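Avodon Folding Work Table, White
Item 203

Home > Tables > Folding

The Avodon is a plain white table for kitchens, craft rooms and break rooms. It folds in half for storage and opens without tools. Two people can set it up in a couple of minutes, and one can manage if the floor is clear.

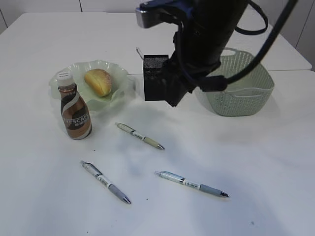
The top wipes clean with a damp cloth and a drop of dish soap. Don't use scouring powder or steel wool, as both will dull the finish. Coffee and tea should be wiped up the same day. For ink, use rubbing alcohol on a soft rag and rinse after.

Maximum load is 400 pounds, spread evenly. Do not sit or stand on the table.

What's in the box
Table, legs attached
2 spare foot caps
Hex key for the hinge bolts
Instruction sheet
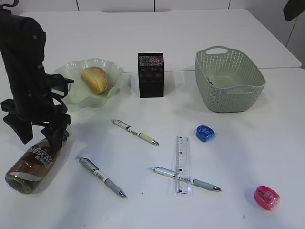 Leg height is set with a spring pin. There are 11 positions. Set all four legs to the same position before putting any weight on the top. If a pin sticks, lift that corner slightly and press again.

The Kilinow bench is sold separately and fits under the long side when the legs are at the fourth position or higher.

Customer comments

"Bought one for our office in May and ordered another. Legs are stiff at first." Sharon Ogola

"Good height for rolling dough. I wish the carry handle were wider." Bronisława Marciniak

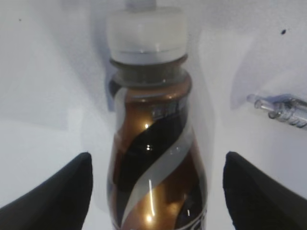

Bottled drink with a bronze, black and silver-gray label.

Shipping
Ships flat in one carton. Returns are accepted in the original carton with all parts.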